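Farden Wall Hood, Series 3
Section 4: First Use and Settings

This section starts after the hood has been mounted, ducted and wired as described in Section 3. If any work in Section 3 is still open, finish it before you turn the power on.

4.1 Before you switch on

1. Check that the protective film has been peeled off the body, the chimney cover and both grease filters. Film left on the filters will block air flow and may melt.

2. Take out both grease filters. Push the latch toward the back wall and let the front edge drop into your hand.

3. Look inside the housing. The foam block beside the fan is there for shipping only. Pull it straight down and throw it away.

4. Open the damper flap by hand and let go. It should fall shut under its own weight. If it sticks, check the two screws on the duct collar and loosen each one by a quarter turn.

5. Put the filters back, rear edge first. Both latches should click.

6. Turn on the circuit breaker. The display shows two dashes and then goes dark. The hood is now in standby.

CAUTION: Never run the hood with a filter missing. The fan blades are exposed when the filters are out.

4.2 Control panel

From left to right, the buttons are Light, Fan down, Fan up, Timer and Clean. The buttons are touch sensitive and work best with a dry finger. If you wear gloves the hood may not respond.

Light: one tap for full brightness, a second tap for low, a third for off. The lights work with the fan on or off.

Fan up: starts the fan at speed 1. Each further tap raises the speed by one step, up to speed 4.

Fan down: lowers the speed by one step. Hold for two seconds to stop the fan from any speed.

Timer: see 4.4.

Clean: lit only when the filters are due. See 4.6.

Note: To lock the panel for wiping, hold Light and Clean together until the display shows Lo. Repeat to unlock.

4.3 Setting the duct mode

The hood leaves the factory set for outside venting. If you installed it as a recirculating hood, you must change the setting or the charcoal filter reminder will not work.

1. With the fan off, hold Timer and Fan up together. The display shows d1.

2. Tap Fan up once. The display changes to d2, for recirculation.

3. Tap Timer to save. The display blinks and returns to standby.

If you do not tap Timer within ten seconds, the old setting is kept. Recirculating hoods also need two Bato charcoal cartridges, sold separately. Fit one on each side of the motor, turning clockwise until it stops.

4.4 Timer and delayed stop

Use the delayed stop to clear leftover steam and odor after a meal.

1. While the fan is running, tap Timer. The display shows 05, for five minutes.

2. Tap again for 10, 15 or 20 minutes. One more tap cancels the timer.

3. When the time is up the fan slows to speed 1 for 30 seconds and then stops. The lights stay as they were.

Changing the fan speed does not cancel the timer. A power cut does.

4.5 Choosing a fan speed

Start the fan a few minutes before you start cooking. Air needs time to begin moving toward the hood, and the lower speeds do a better job if they are already running when the first steam comes up.

Speed 1: simmering, warming, one small pot. Sound level at this speed is 54 dB.
Speed 2: boiling pasta or vegetables.
Speed 3: frying, or several burners in use.
Speed 4: searing, or smoke in the kitchen. This speed drops back to 3 after eight minutes.

Use the back burners for anything that smokes or spits. The hood catches far more from the back row than from the front.

Keep a nearby window or door slightly open at speeds 3 and 4 if the house is tightly sealed. A hood that vents outside needs replacement air. Without it the fan gets louder, the air flow falls, and fumes from a gas water heater or fireplace may be drawn into the room.

WARNING: Do not flambé under the hood. Do not leave a gas burner lit with no pan on it. Do not leave hot oil unattended.

If the hood sounds louder than usual at every speed, check the outside wall cap first. Bird nests and lint are the usual cause. Have the duct checked from indoors only after the cap has been ruled out.

4.6 Cleaning the grease filters

The Clean button lights after 54 hours of fan time. Heavy frying may call for an earlier wash. Look at the underside of the filters once a month in good light and wash them if the mesh has turned yellow.

1. Turn off the fan and lights and let the hood cool.

2. Lay a towel over the cooktop to catch drips. All burners must be off and cold before you do this.

3. Remove both filters as in 4.1, step 2.

4. Soak them in hot water with dish soap for 20 minutes, then work over the mesh with a soft brush. They may also go in the dishwasher, standing upright. Some discoloring is normal and does not affect how they work.

5. Rinse and let them dry fully. Do not use an oven to speed this up.

6. Wipe the inside of the housing with a damp cloth. Do not spray cleaner into the fan opening.

7. Refit the filters, take the towel off the cooktop, and hold Clean for three seconds. The light goes out and the hour count starts again.

Charcoal cartridges cannot be washed. Replace them every six months, or sooner if cooking smells linger.

The motor bearings are sealed and need no oil. We suggest a service check at 2,000 hours of fan time. To read the total, hold Fan down and Clean together in standby. The count is shown two digits at a time.

4.7 Wiping down the area below

Grease that escapes the hood settles on the cooking surface, its rim and the counter next to it. Wipe these at the same time as the filters so the kitchen stays on one schedule.

1. Lift off the grates when cold and wash them in the sink.

2. Wipe the cooktop from the back toward the front, going around the burners. Keep water out of the burner openings.

3. On stone counters use a mild soap with no vinegar or lemon in it. Dry the strip along the rim of the cooktop, where water tends to collect.

4. Set the grates back level and check that none of them rocks.
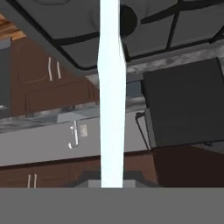 4.8 Replacing a lamp

The two LED lamps are rated for long life and are sold as a pair. Turn off the breaker, press the lamp cover at the dot, and swing it down. Pull the lamp out by its rim, push the new one in until it clicks, and close the cover.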